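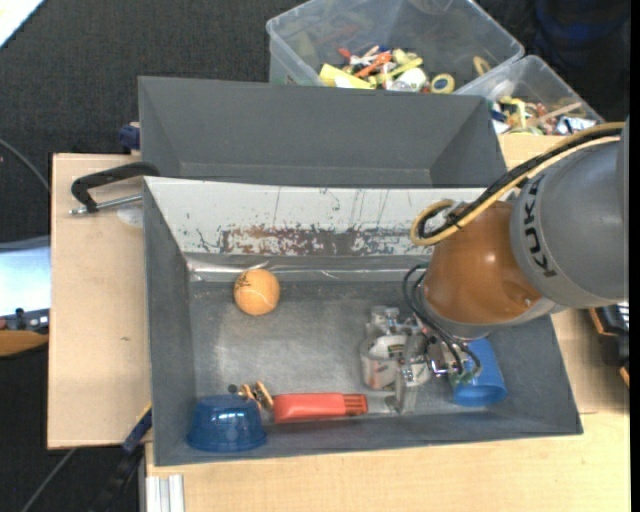 Two grippers, one bin: a conversation with the Brorkthorpe test bench

June 21, 2021

The engineer who runs the picking bench at Brorkthorpe did not want to talk about software. The software had been the same for months. What changed over the spring was what hung off the end of the arm, and that was the reason for the call.

"We had two candidates and one arm," the engineer said. "The arm stayed, the bin stayed, the planner stayed. We swapped the hand and ran it again."

The candidates were the Plulleck, a two-finger parallel gripper with rigid pads, and the Fosine, which has clear fingers with some give in them. Both went on the same KUKA arm. Each was given 1,000 pick attempts from a grey bin holding a mix of household things: balls, cups, bowls, tools with plastic handles. Objects were put back by hand and shaken up between rounds.

I asked which one won.

"On the plain count, the Fosine, but not by enough that I'd bet on it. The Plulleck is better at anything with a handle. It closes, it's closed, you lift. A cup on its side is another story. With a stiff finger you either get the rim or you push the cup into the wall."

The wall came up several times. The bench uses bins with sloping sides, and a gripper that works well in the middle of the floor can be useless 13 millimeters from the edge. The engineer said this was where most of the failed attempts were, for both hands.

"People test in the middle. I did too, the first year. Then you ship something and the customer's parts all slide to the side, because that's what parts do in a bin with slanted walls."

How hard are the tests on the equipment? The bins get scratched, the engineer said, and they leave them scratched. The team had talked about replacing them halfway through and decided against it, since a fresh floor would have changed the friction and the camera's view of it at the same time.

"I'd have had to start over. I'm fine with ugly."

The clamps went on early. In the first week a missed grasp dragged the bin a short way across the table, and every pick after that was a little off until somebody saw it. Now the bin is clamped and its position is checked at the start of each session.

Cables took up more of the spring than expected. The Fosine needs thin air tubes at the wrist, and these have to be long enough for the wrist to turn fully and short enough to stay clear of the objects. The team went through 5 routings – the fourth was fine until the arm reached for a far corner.

"If you're comparing grippers, write down the hours you spend on hoses. It belongs in the cost. The Plulleck is electric, one connector, done before lunch."

There was a third option for a while, a suction tool from Magagula. It was dropped from the comparison after a short trial. The engineer was careful about this and said it did well on flat boxes, which the bench doesn't use much.

We talked about flat things next. Thin objects lying against the floor are still the worst case for both hands. The Fosine can sometimes get a fingertip under one edge. The Plulleck mostly can't, though it rarely drops what it does get hold of.

"So what do you want, more picks or fewer drops? I've got one customer who says picks and one who says drops. They'll probably end up with different hands."

The full log, with early trials and the suction runs left out of the main count, will be released after a second round in November. That round adds 1,370 attempts per gripper and a new camera mount. The engineer would have liked to keep the old mount, but it blocks the arm from one side of the bin.

I asked whether the camera change would spoil the comparison with the spring numbers.

"Yes, a bit. We'll rerun a small set with both mounts and see how far apart they are. If it's a lot, the spring numbers stand on their own and we say so."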